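Dareck Enamel Bowl, Reconditioned
Ref. 1647

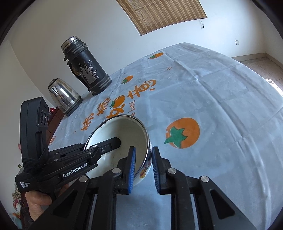
White enamel bowl with dark rim and cartoon decoration, on a pale blue-grey tablecloth.

I've been selling old kitchenware long enough to have favourites, and enamel bowls are mine. I eat porridge out of one, I prove dough in another, and there's one by the back door full of pegs. So when a batch of 46 came in from Vilow in June I was very happy indeed (my back was less so, they're heavier than you'd think when stacked).

These are used bowls and they look it. Expect chips on the rim, a few dark specks and the odd scratch. I wash every one by hand and go over the inside with bicarb, but I don't paint over anything. If you want a perfect one, the new Bullov range is on its own page and it's lovely too!

Patterns vary. Some are plain, some have flowers, and some have a cartoon on the outer wall, which go quickest. Tell me at checkout if you've a preference and I'll do my best.

Looking after it
Warm soapy water and a soft cloth. No wire wool, please, and no microwave. Dry the rim well, as bare patches will rust if left damp. If the inside ever chips, retire it from food and put a plant in it.

Details
Weight: 328 g
Finish: enamel on steel
Condition: used, with wear
Dishwasher: I wouldn't

Postage
I pack in shredded paper and old boxes, so don't be alarmed if yours says Assunção biscuits on the side. Orders in before 2 pm go out the same day. Returns are fine within a fortnight, just drop me a line first so I know to look out for the parcel.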